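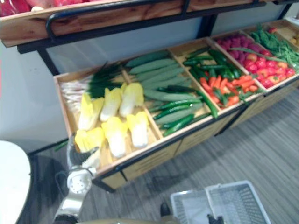 I have been going to the same little grocery in Randlow for 23 years, and I'd like to say a word for the slow checkout line, the one with a person in it, before it goes the way of the milkman.

Last month the big store out on the highway took out all but one of its staffed registers. My neighbors are mostly pleased, and I do understand it. When you have two tired kids and a melting carton of ice cream, you want to be in the car. I've been that parent!

But I learned half of what I know about cooking while standing in line. A woman ahead of me once spent a good 7 minutes telling me how to keep cilantro alive in a jar (change the water, trim the ends, bag over the top), and I still do it her way.
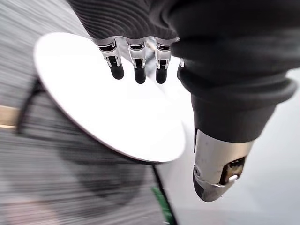
My friend Chang-ho Ji thinks I'm being sentimental, and he may be right. He says people who want to talk will find somewhere else to do it, at the library or on the porch. Maybe so, but I never went looking for the cilantro lady. I was just stuck behind her on a Tuesday with a bag of onions and no place to be.

So I'd ask the stores to keep two lines open, at least in the mornings, when the older folks shop. And I'd ask the rest of us, if we have the time, to go stand in one.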